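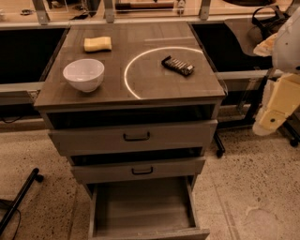

The Bottom Drawer

Empty. She pulled it all the way out and it was empty, just the wood-grain bottom.

Chathurika Gunawardena had eleven minutes before the van left for Kinthorpe. Keys, coat, the letter. She had the keys. The coat was on her. The letter had been in the bottom drawer since September, under the tea towels, and now there were no tea towels either.

Top drawer – rubber bands, a dead flashlight. Shut it. Middle drawer, receipts from Polateo, 55 dollars, 13 dollars, 100 for something she couldnt read. Shut it too.

On top, the sponge. The white bowl, nothing in it. She looked in the bowl anyway, as if a letter could fold itself that small.

"You coming?" Abugri, out in the hall.

"One minute!"

"You said that before."

She had. She got down on the floor, cheek nearly on the terrazzo, cold, and looked under the benches. Black in there. She put her arm in up to the shoulder. Dust, a bottle cap. No letter.

Who took tea towels? A thief would of taken the bowl.

Then she remembered her sister on the phone, last night, talking fast like always. I did some washing for you. Just what was in the drawer. You're welcome.

The washing. The line behind the house, the rain.

She ran. Past Abugri, past the bags, out the back door with one shoe untied – and there they were, seven towels in a row, and at the end, held up by two pegs, a sheet of paper with all the ink gone blue and soft.

She could still read the first word. It was her name.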